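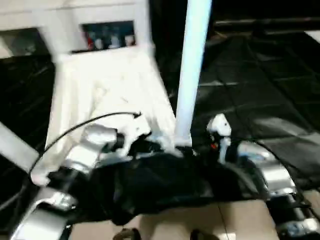

Guests at Cavalcanti kept asking for a longer season by the water, and one who stayed in January wrote that three nights had been far too short and that she would gladly have had the whole week.

Gallalville, 2021-03-16. Wendeo is very happy to say that its holiday villas at Otier are now open for bookings, with a pool and garden for every party to enjoy.

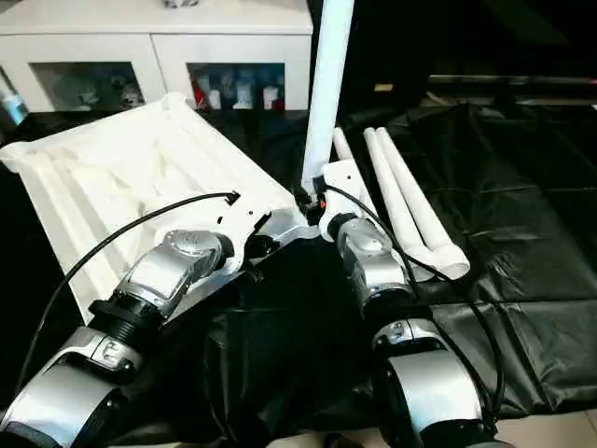

White ribbed panel, held at an angle.

The villas stand 300 metres from the beach, an easy stroll even with little ones and a picnic in tow, and we do hope families will come back to us year after year!
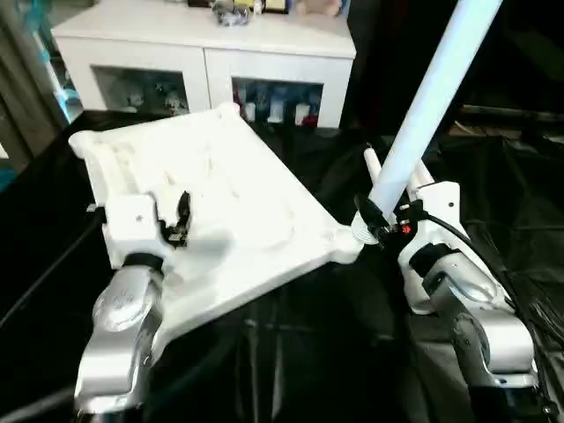 Bookings may be made through the Wendeo office in Gallalville.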